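Looking After a Wood Tabletop

Updated 18 August 2021

A wood table takes more abuse than any other piece of furniture in the house. Hot plates, wet glasses, homework, mail, craft glue and the occasional dropped pan all land on it. Most of the damage people ask us about can be fixed at home with things already under the sink, as long as you know what kind of finish you are working on.

Find out what the finish is

Pick a spot on the underside or on the inside of a leg. Put a drop of rubbing alcohol on it with a cotton swab and wait a minute. If the finish turns soft or tacky, it is shellac. If nothing happens, try a drop of lacquer thinner in a different spot. Lacquer will soften. Polyurethane and varnish may wrinkle a little or do nothing at all. An oiled or waxed table is easier to spot: put a drop of plain water on it and the wood will darken within a few minutes.

Write the answer on a piece of masking tape and stick it under the top. You will be glad of it in three years.

Everyday cleaning

A damp cotton cloth and a dry one are enough for most days. Wring the damp cloth out hard, wipe with the grain, and follow right away with the dry one. For sticky spots add two or three drops of dish soap to a quart of warm water.

Skip the following on any wood finish: ammonia glass cleaner, scouring powder, melamine sponges and anything with bleach in it. Melamine sponges are very fine sandpaper and will leave a dull patch on a glossy top. Spray polish with silicone won't hurt the table today, but it makes refinishing harder later on, as new finish tends to pull away into little craters where the silicone got in.

Old T-shirts make the best cloths. Cut off the seams and hems first. Microfiber is fine too, but wash it separately and leave out the fabric softener.

Clear it before you clean it

Take everything off the top, including the things that live there. Grit collects under picture frames and trays, and sliding them around is how most fine scratches get started. Lift, wipe, dry, put back.

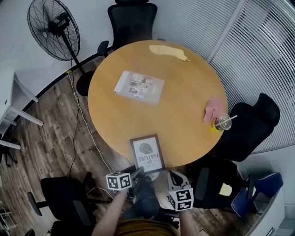 A round table before clearing. Lift cups and frames straight up.

Plastic needs watching. Soft vinyl placemats, sleeves and rubber feet can react with some finishes when they sit in one place for weeks, especially near a window. The mark looks like a stain but is really softened finish. If you keep papers on the table, put them in a tray with a felt bottom. Self-stick felt dots come in sheets at any hardware store. We have had good luck with the Skamura ones, which stay put for a year or more, but cheaper ones work if you clean the frame or lamp base with alcohol before sticking them on.

White rings

A white ring or cloud means moisture is trapped in the finish and hasn't reached the wood. Give it a day first. Fresh ones often fade without any help.

If it is still there, lay a clean, dry cotton cloth over the mark and go over it with an iron on the lowest setting, steam off. Keep the iron moving and lift the cloth every few seconds to check. Stop as soon as the mark is gone. Don't use this method on shellac, which doesn't like heat.

For a ring that won't move, mix a little baking soda with plain white toothpaste (not gel), rub lightly with the grain using a soft cloth, then wipe clean and wax. Test it underneath first, since it will take down the shine a bit.

Black rings

Black means the water got through to the wood, often with some iron in it from a can or a plant stand. No rub-on fix will reach it. The finish has to come off and the wood be treated with oxalic acid, sold as wood bleach. Wear gloves and goggles, work outdoors or with the windows open, and follow the directions on the package.

Scratches

Light scratches in the finish can be hidden with paste wax. Use a thin coat, let it haze, and buff. For scratches that show pale wood, fill in the color with a touch-up marker one shade lighter than you think you need, wipe off the extra right away, and wax over it. We use the Quinlan markers in the shop. Two light passes look better than one dark one.

To dull down a shiny repair, use 400 grit paper with a few drops of mineral oil. Coarse paper, even 270, will leave lines you can see from across the room on a gloss finish.

Waxing

Twice a year is plenty. We do ours in April and again before the holidays. Put a lump of paste wax inside a square of cotton, twist it shut, and rub so that the wax comes through the cloth in a thin film. Do a section at a time. Leave it roughly 9 minutes, then buff with a clean cloth until your finger no longer leaves a streak.

If the table feels gummy afterward, there was too much wax. Wipe it down with a little mineral spirits and start over. Spread used rags flat outdoors to dry before throwing them out, particularly any that have been used with linseed or Danish oil. Oily rags wadded up in a trash can may catch fire without a spark.

Loose legs

While the top is bare, turn the table over onto a blanket and check the bolts. Tighten each one a little at a time, going around, and then go around again. If a screw spins without biting, pack the hole with wood toothpicks and white glue, snap them off flush, and let it set 8 hours before putting the screw back in.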